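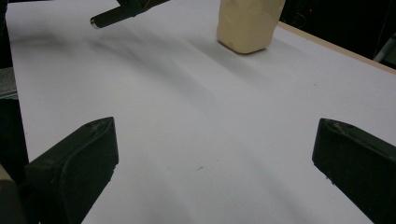 February, workshop notebook. Job 3342, the batch of bench chisels and the two plane irons that came in with them. The backs were the trouble again. Most had been sharpened on a hollow stone for years and rocked from side to side on the straightedge, so no amount of work on the bevel was going to give a proper edge. Started by flattening the stones, then did the chisel backs, then the bevels. Looking things over before they go back in the roll is best done on a white tabletop like this one. Grey slurry and small bits of swarf show up on white, and on the old brown bench I never see them until they have scratched something.

Stones first. The Zindetti 3000 was badly dished down the middle. I pencilled a grid on it and rubbed it on the coarse plate with plenty of water until the last of the pencil had gone, then did the grid again and repeated it. The second grid went evenly. The 340 stone needed far more, and I had to turn it end for end several times because I lean on the near end without meaning to. Chamfered the edges on both afterwards. I skipped that last time and a corner flaked off halfway through a chisel, which left a scratch that took the rest of the morning to get out.

Note on soaking: the 340 wants a proper soak until it stops bubbling. The 3000 only needs splashing. It goes soft if left in the tub and then cuts its own hollow. Could whoever uses the tub last please take everything out of it.

Chisels. 14 in all, mostly Bellberg, mixed widths. Backs done on the 340 for the first inch or so behind the edge only. There is no point chasing the whole length, and on two of them there would have been nothing left to chase. Marker pen on the back, a few strokes, look, carry on. The narrow ones tip very easily. What worked was laying the chisel across the stone with the handle hanging off the side and pressing with two fingertips close to the edge, nothing at all on the handle.

The widest one has a bad hollow at one corner and old pitting under it. I went at it for longer than I should have and the pitting was still there. It will never hold a clean corner until it has been ground back past that, so I have put tape round the handle and left it out of the roll. Ask the customer before grinding. It would come back noticeably shorter.

Bevels at 25 degrees on the grinder, then a small second bevel at 30 in the guide. Set the projection off the wooden stop block, not the ruler. The stop marked 25 is slightly out (it gives nearer 26) and needs a shaving taken off or a new one made. I made do by working to the grinder bevel and feeling for the burr.

Plane irons. Both from Boström smoothers, one with a slight camber already on it. Kept the camber, extra strokes at each corner on the 3000, fewer towards the middle. The other had been ground out of square and I brought it back on the grinder in short passes with a dip in water between each. No blueing. The chipbreaker on that one did not meet the iron properly - light showing on the left side. Stoned the underside until it closed up. Tried it on a bit of beech against the grain and the tear-out was much better, though not gone. I had the mouth too wide and should try again with the frog moved forward.

Strop: old compound had gone hard and shiny. Scraped it off with a card scraper and put fresh on. Far less is needed than I used to think.

Wiped everything with Brinevus oil on a rag and stood the chisels on newspaper. The Brinevus is thinner than the stuff we had before and I am not yet sure it keeps rust off as well. Leaving one scrap blade oiled and one dry on the windowsill by the sink to see.

Still to do:
New 25 stop for the guide board.
Finer plate for the 3000 - the coarse one leaves it too rough and it takes a while to settle down.
Handle on the second narrowest chisel is loose at the ferrule.
Price the job, with the wide chisel left as a separate line.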